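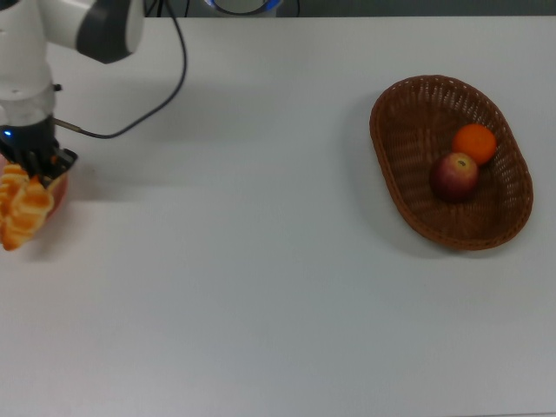 How to get an arm to put the fruit away (and what to expect)

Posted by Raili Nurmi, 21 May 2019

Short version: can a machine do kitchen chores yet? This one, sort of. Putting groceries in a basket, yes, on a good day. Folding, wiping, anything with a lid, no.

Quick guide for anyone trying this at home or in a shop. Writing it between runs so excuse the mess.

What you need

One arm with a two-finger gripper. Plain table, light color, nothing shiny. A wide basket. Real fruit, not plastic. Plastic slides around and weighs nothing, you'll learn bad numbers from it.

Step 1. Set the table

Basket on one side, fruit on the other. Leave open space between them. Wicker is good, it grips the table a bit, but the rim is braided and fingers will snag on it. Come in high.

Step 2. Cable

Check it before every run. Loop it up and back, slack enough for the wrist to turn all the way. Ours caught in March and pulled a whole bowl down. Run the full path once with an empty gripper and watch the cable, not the hand.

Step 3. Start with round stuff

Orange first. Then apple. Low force, close slow, wait a beat, lift. If it slips, go lower, don't squeeze harder. Bruises show up the next day and you won't know which run did it.

Step 4. Bananas

The hard one. A bunch has no good middle. Grab near the stem end and it swings. Grab the fat part and you get one banana and the rest hang off it. What works for us: fingers across two bananas, wrist turned to follow the curve, lift a little, stop, then move. Slow over the rim.

Step 5. Let go lower then you think

Dropping looks fine and isn't. Open the fingers just above the other fruit, back straight up.

Our numbers

300 tries with Flaltness, our planner. Single round fruit: 92 percent in the basket. Bunches: don't ask, still working on it. A run takes 13 seconds a piece when nothing goes wrong. My kid takes 5 for the whole lot.

So is it worth it

For a packing bench, same fruit, same basket all day, maybe soon. Wudov is trying it on their line. For your kitchen, not yet. Somebody still has to set out the fruit, move the basket and pick up whatever rolled off.

Next page: soft fruit. Bring papertowels.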